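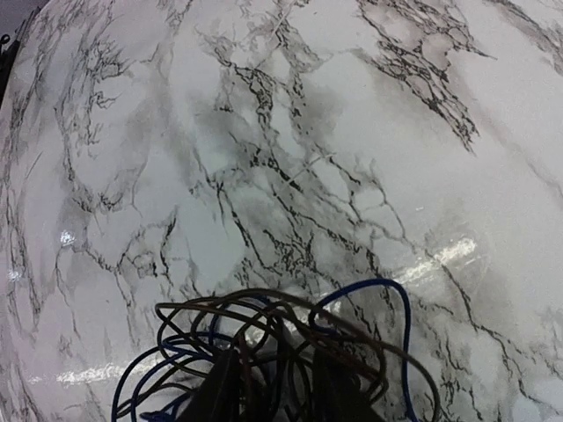 A reader going by Avero left a comment on my last post saying a robot that can't sort out a drawer of cords isn't going to be much use in a house, and that I should stop getting so worked up over vacuums. Fair! I've been chewing on it for days, and now I think the cord drawer is the best test anybody has suggested to me.

Think about what you do when you pull one cable out of a pile. You tug a little, you feel it catch, you stop, you lift a loop off with your other hand, you tug again. You probably do it while talking to somebody. There's no plan. A cable doesn't have a shape you can learn once and be done with, the way a mug does. Move one end and the whole heap changes, and half of it is hidden under the other half anyway.

My own cord drawer is in the hall, under the phone books we still own for some reason. Last February I emptied it onto the kitchen table and timed myself. It took me 15 minutes to get everything apart and coiled, and I found six chargers for things we gave away years ago. I'd love to hand that job off. I'd love to hand off the Christmas lights even more.

Most of the jobs we already let machines do at home happen inside a box. The dishwasher doesn't know what a plate is, it just sprays. Same with the washer and the dryer. Once the job moves out onto a table, with things lying any which way, the machine has to look, decide and grab, and that's where the fun starts for people like me. 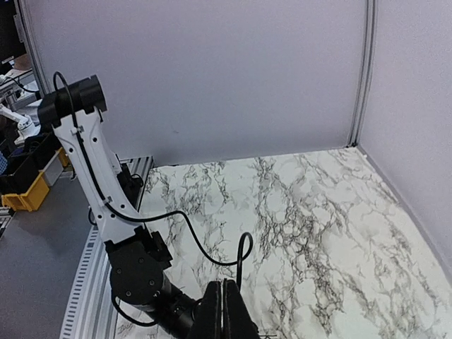

Where I think we are, chore by chore

Floors: done, more or less. Ours gets stuck on the bath mat and I forgive it.

Dishes into the machine: getting close, if the dishes are sturdy and nobody cares about speed. I wouldn't give it my grandmother's glasses yet.

Laundry: folding a towel, sure, slowly. A fitted sheet, no, but I can't do that either.

Cords, yarn, string, hair ties, necklaces: the hard stuff. Two arms make a big difference with these. One holds while the other pulls, or one hands a strand across to the other, and right away you can do things that a single arm would have to fake by pinning the cord against the table. I've gotten pretty hooked on two-armed setups this year and my family has heard all about it. 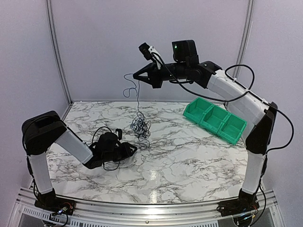
So would I pay for one of these at home today? I'd wait. The arms are good enough for plenty of light work, but the knowing-what-to-do-next part still needs more time, and I don't have a spare table for it to live on.

The shop floor might get there before the kitchen does. I spent a few years packing orders at Jasard, a small mail-order outfit in Daly that sold lamp parts, and a good chunk of every shift went to cords. They came in a big carton, 100 to the box, and they were supposed to be tied. They were never tied. Somebody had to stand there and work them loose before anything else could ship. It's dull, it's hard on the thumbs, and it's the same job all day long – a machine could take its sweet time overnight and we'd have cheered when we walked in.

A shop can also change things to suit the machine. Better light, a clear table, bins that stay put. Try asking my kids for bins that stay put.
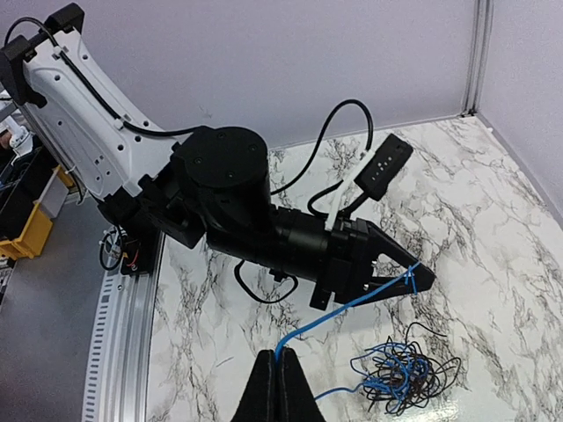

What I'll be watching for next year

Pulling gently. I want to see an arm feel a snag and back off before the knot gets tight.

Giving up on the right strand. People are great at this. You follow one end for a bit, see it's hopeless, and start from the other end.

Finishing. Getting one cord free is a nice trick, but I want the whole drawer, coiled, with the twist ties on.

If you've got a cord drawer story, or you work someplace that has tried to automate this kind of thing, please put it in the comments. Avero, I owe you one – and I'm still going to write about vacuums.

Posted December 11, 2023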